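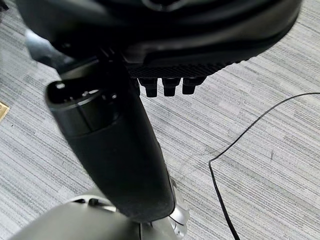

Page last changed: January, 4:10 p.m.

Boyer library to close its main floor for heating work

The main floor of the Boyer public library will close for most of February while the heating system under it is replaced. The children's room and the upstairs reading room will stay open, with shorter hours on weekdays.

The library board approved the work at its January meeting. The contract went to Parex, a heating and plumbing firm based in Jumska, which also replaced the boilers at the Boyer middle school. Parex was one of two firms that sent in a bid.

The pipes that carry hot water under the main floor were put in when the building opened 60 years ago. Two sections began leaking last winter and were shut off, leaving the north side of the floor without heat. Staff have used electric heaters at the front desk since November, and the periodicals corner has been closed on the coldest mornings.

Crews will take up the floor in strips, starting at the north wall and working toward the entrance. The old pipes will be cut out and new ones laid in their place. The floor covering will be replaced at the same time, as much of it is too worn to put back.

Adult fiction, large print and the local history shelves will be boxed and stored at the town garage. Books in storage can't be requested until the floor reopens. Most nonfiction is already upstairs and will not be moved. New books and holds can be picked up at a table inside the side door on Mill Street, where there will also be a return slot.

Eight of the public computers will be moved to the reading room. The limit on a computer session will drop from two hours to one while the work is going on. The printer will be moved as well, but the large-format scanner will be out of service.

The main entrance will be locked during the work. The side door has a ramp, and the elevator can be reached from there without crossing the main floor. Parking on the north side of the lot will be taken up by equipment and dumpsters, leaving 29 spaces open to the public. Drivers can also use the lot behind the post office after 5 p.m.

Weekday hours during the closing will be 11 a.m. to 6 p.m. Weekend hours will not change. Late fees on anything checked out from the main floor will be dropped until the end of March, and loan periods on those items have been extended.

The winter lecture series will move to the Pokus community hall, which has seats for 80 people. The first talk there, on the history of the rail line between Boyer and Jumska, starts at 7 p.m. The tax help sessions will stay at the library but will be held in the upstairs meeting room, and people are asked to sign up ahead of time by phone or at the side door.

The chess club and the knitting group have been offered the same hall at no charge. The chess club has accepted. The knitting group will take a break until spring.

The library expects to open the main floor again in March. If more damage is found under the floor, the date could slip, and any change will be posted at the side door at least 72 hours ahead.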